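Drunidley cell, teardown bench
April 14, 2024

Came in on a Sunday to get the cell back up before Tavion needs it, and I'm so glad I did, because the right arm is finally behaving and I want to get it all down before I forget which change did what.

Where we left off: right arm drifting low at the drive bays. Every run started fine and by the third or fourth tower the fingers were touching the bay handles on the way in. Evander had been re-teaching the approach point each time, which worked for an hour and then didn't. His log has the same point re-taught five times in one week. That should have told us something.

Power off, lockout on, gripper off at the wrist. Two of the four flange screws were barely finger tight. The dowel pin was fine, no wear I could feel. Cleaned the flange face with Dustedix wipes (we're nearly out, Yolanda please add to the order), new screws, medium threadlocker, torqued in a cross pattern in two passes. Put paint marks across the heads this time so we can see it if they walk again.

While it was off I went over the fingers. Left finger pad had a shiny strip along the tip where it's been rubbing sheet metal. Swapped both pads for new ones from the Villanueva drawer. Don't swap one at a time, Otis tried that last year and the grip went crooked on anything thinner than a drive. Old pads are in the tray labeled SPARE-ISH, good enough for testing.

Then tool calibration from scratch. Deleted the old tool frame completely instead of nudging it. Touched off on the pointer from four directions, then did two more for luck and got the same answer, lovely. Saved as program 428. The old one is 21 and I've left it in the controller but locked it, so if the arm ever goes somewhere alarming, check which one is loaded first!

After that, the Dell tower on its side for a fit check with both arms powered. CPU and one RAM stick out, parked on the side panel at the left, right gripper brought in by hand-guiding at low speed and left beside the drive cage. 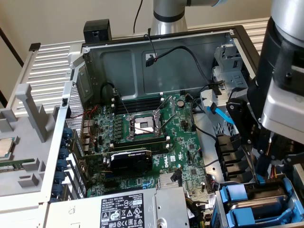

Right gripper at the drive cage, over the bays with the blue carriers. Socket empty, levers up.

I love this chassis for setup work. The blue carriers and the blue slot clips stand out so well from the gray that you can judge an approach by eye before trusting any number on the pendant. It also punishes a bad wrist angle right away, with the cage and that blue SATA cable both over on the same side as the gripper. If a path is clean in this one it'll be clean in most of what comes across the bench.

Ran the bay approach dry, no gripping, at ten percent speed. Clean. Twenty-five, clean. At fifty the elbow wanted to swing wide on the retract and I didn't like how close it came to the other arm, so I added a via point straight up out of the case before the turn. It costs a little time per cycle and I don't care at all. Keisha, if you want to shave it back down later, please shave it somewhere else.

Next job was the cable dress on the right arm. The air line had been zip-tied tight at the forearm and was tugging on the wrist at full rotation, and I suspect that's what worked the screws loose to begin with. Cut the tie, gave it a proper loop, hook-and-loop strap in place of the zip tie. Rotated the wrist through full travel both ways while holding the line and felt no pull. I can't prove it was the cause. We'll know if the paint marks stay lined up.

Controller housekeeping: backup saved to the shared drive as 1834, under Drodis, same place as the others. Fan filter pulled and vacuumed, it was furry. Brake test passed on all joints of both arms. Cycle counter on the right gripper read 565 since its last reset, so I've zeroed it along with the pad change and written it on the door sheet.

One thing I did not get to is the left arm. It hasn't shown the drift but it has the same flange, the same screws and probably the same person tightened them (me). It should get the identical treatment before anyone raises the speed.

Still to do:
Left arm flange check, new screws, paint marks
Left arm air line, look for the same tight tie
Re-run the bay approach at fifty with the new via point, both arms moving
Look at paint marks at start of shift all week, initial the door sheet
Teach the RAM pickup again with the new pads, old grip width will be off
Wipes!

Socket cover is in the top drawer if the tower is going to sit open overnight. Please put it on, those pins bend if you so much as look at them.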